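Products Services Hire Support Contact

Print this page | E-mail this page

Latano Bin Bench Kit

The Latano is a bench-mounted bin-picking kit for labs, colleges and small workshops that already have a robot arm and want to get on with grasping work. It supplies the parts that sit around the arm: the bin, the clamps, the gripper mounting plate, the cable dressing set and the Coltulow control software. The arm and gripper are not included. We can quote for both if you need them.

The kit was put together by Marthinus Cele and Anathi Hendricks after a run of site visits where people were spending more time fixing their bins down than picking things out of them. Most customers now have it on the bench and running a first pick within a day.

What is in the box

1 steel bin with sloping walls
2 boards for the bench
2 screw clamps
1 gripper mounting plate, drilled to order
1 cable dressing set (ties, tags, sleeve)
1 Coltulow licence, single bench
1 printed setup guide

Bench and bin

The bin is metal on purpose. Plastic totes flex when a finger touches the floor, and the software reads that as a contact it doesn't understand. Ours stays put. The walls slope inwards so that objects pushed against them slide back towards the middle, where the arm has room to get round them.

The paint does chip. If you run heavy parts or let the fingers scrape the back wall, expect bare patches and some rust over time. This has no effect on picking, but Coltulow should be shown the bin again if the surface changes a great deal, as the empty-bin reference is compared with each new view. The routine is under Setup, then Reference, and takes two minutes.

Clamp the bin before every session and check the screws again at midday if the arm is working hard. A bin that has crept along the bench gives the same symptoms as a bad calibration, and we get more support calls about this than about anything else.

Arms and grippers

The mounting plate can be drilled for most six- and seven-axis arms. Send us the flange drawing with your order. Two-finger grippers are the simplest choice and the one we recommend for mixed household items. The Julteneck three-finger driver is available as a paid add-on — please ask for a trial before buying it, as it needs a faster computer.

Leave slack in the cables at the wrist. A loop over the last joint is normal and should be tied so that it cannot drop into the bin. Thin signal cables to the gripper want their own run, held clear of the fingers at full opening. Turn the wrist through its whole range by hand or at low speed before you tighten the last tie.

Objects

Coltulow comes with 112 object profiles, mostly kitchen, bathroom and cleaning items. You can add your own. Items with one stiff part and one soft part, such as brushes, do better with the grasp point set by hand the first time. Cups on their side are handled by the standard profile, though a very shiny floor can confuse the rim search. Matt spray on the bin floor helps.

Soft goods such as cloths and gloves are supported for sorting but not for stacking.

What customers say

Vernon Ouellet runs the kit in a college workshop. "The clamps are basic and they hold. I would have liked a longer board on the left side. The software is slower than I expected on the first pick of each session and fine after that."

Morenike Adeyemi uses two benches for student projects. "We changed from a plastic tote and our false contacts stopped. The setup guide is good up to the cable section, which could do with more drawings."

More drawings have been added to the August edition of the guide. Existing customers can ask for a copy free of charge.

Price and delivery

The kit is priced per bench, with a discount from the second bench onwards. Spare clamp pairs are £145 including delivery. Orders with a drilled plate take longer than stock orders, and we will confirm a date once the drawing is approved. For questions about fitting, ask for Mandla Makhubela on the support desk, mornings only.

Related items

Latano spare boards, pair
Julteneck three-finger driver
Võ bench light
Coltulow licence, extra bench
Cable dressing set, refill

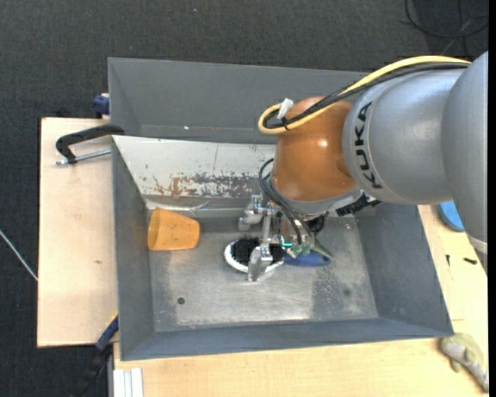
Returned kits are accepted if the mounting plate has not been drilled. Please keep the clamps with the bin when you pack it.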